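Sorting a one-color brick lot: shallow tray and one bin, or something else?

Posted in Storage and Sorting, July 28, 2026
Tags: building bricks, sorting, trays, used lots

traylot_93

I bought a used lot of small building bricks, sold by weight. The seller estimated 1000 pieces. Nearly everything is orange, with a low percentage of gray and other stray items mixed in. The lot arrived in one bag, unsorted.

My current method is to tip a small batch into a shallow blue plastic tray with raised, ribbed walls, on a white tabletop, and pick from there. The batch has to be small enough that pieces mostly lie in a single layer. 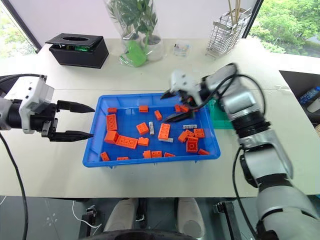

Removing the strays is the easy part, as anything that isn't orange is found on the first pass. Separating orange from orange is slow. A 2x4 with its studs up is obvious. A 2x4 standing on its long edge reads as something narrower until it is turned over, and the small flat pieces get passed over completely when they lie near a wall. On my last batch I checked the sorted pieces a second time and found 3 in the wrong group.

What I would like to know:

1. Is it better to pull the strays first and then sort by size, or do everything in one pass?
2. Does the tray color matter? Estetti sells the same size in white and dark gray.
3. Is there a sensible batch size? I have tried 40 pieces and it was too many to keep in one layer.

I have no interest in a machine with sieves. The lot is not big enough to justify the space.

dendthorpe_parts

Pull the strays first. With a nearly single-color lot, the first pass takes very little time and leaves you with only one variable, shape. If you do both at once you make two decisions per piece and the error rate goes up. I sort by color only when the lot has several colors in similar amounts. For an all-orange lot, color sorting ends after the first pass.

Tray color matters, but less than light. Blue under orange is already a strong contrast and I would keep it. White would make light gray pieces harder to see, and dark gray hides the shadows between studs, which you need in order to judge the height of a piece. Put the lamp low and to one side. Overhead light flattens everything, and that is when a plate gets read as a brick.

Batch size depends on the tray. Shake it once. If pieces still ride on top of each other, take some out. I would start at half of what you tried.

Order of picking, if it helps:

Long pieces
2x4 bricks
2x2 bricks
Flat pieces
Whatever is left

Large pieces hide small ones, so they go first. Once the long pieces and the 2x4s are gone, the flat ones by the walls are no longer a problem.

flatstock

just use muffin tins, one size per cup. works fine

traylot_93 (follow-up)

Thanks. I tried the muffin tin before the tray. A cup holds very few 2x4 bricks before they start to bridge across the opening, so it is only useful for the small plates.

I ran the next batches with the strays pulled first, and I moved a green bin up against the upper right side of the tray. It is smaller than the tray. With the bin at the far end of the table, each piece would have to travel the full width.

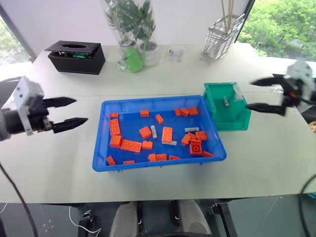

The remaining question is what goes into the bin. With a single bin I can separate only one size per pass, so a batch needs as many passes as there are sizes. Adding more bins puts some of them out of easy reach. I could also skip the bin for the largest size and leave those in the tray until the end, but dendthorpe_parts suggests taking them first, and I agree with the reasoning.

Also, to confirm the point about light: a side lamp made a clear difference on pieces standing on edge.

dunbar_bench

One bin is enough if you process the whole lot by size instead of finishing each batch. Procedure:

Tip a batch. Remove strays to a cup. Remove every 2x4 to the bin. Slide the rest into a holding box. Tip the next batch and repeat until the bag is empty. Then refill the tray from the holding box and do the next size.

You handle the small pieces more often this way – sliding them out of a tray is quick, though, and you look for only one shape at a time. In my experience, looking for one shape is where the accuracy comes from. The amount left also drops after every round, so the later rounds are short.

A few details:

Keep the bin touching the tray, as you have it. A gap between the two collects dropped pieces.

If the tray has ribs on the inside of the walls, run a finger along the bottom corner before you slide a batch out. Thin plates stand up against the ribs and stay behind. I use a Rurex tray with smooth walls for that reason, but it isn't worth replacing one you already own.

Don't sort the strays until the end. Keep them all in the same cup. If the cup contains anything other than bricks, take that out before washing the lot.

For long-term storage I went to lidded boxes in September and labeled them by stud count. Bags take less space, but it is hard to see how many pieces are left in one, and the corners of the bricks wear through thin plastic.

traylot_93 (follow-up)

The one-size-per-round method is what I will use. First round is 2x4 bricks. I also found plates standing against the wall of the tray after what I thought was a complete transfer, so the corner check is now part of the procedure.

Marking this as solved.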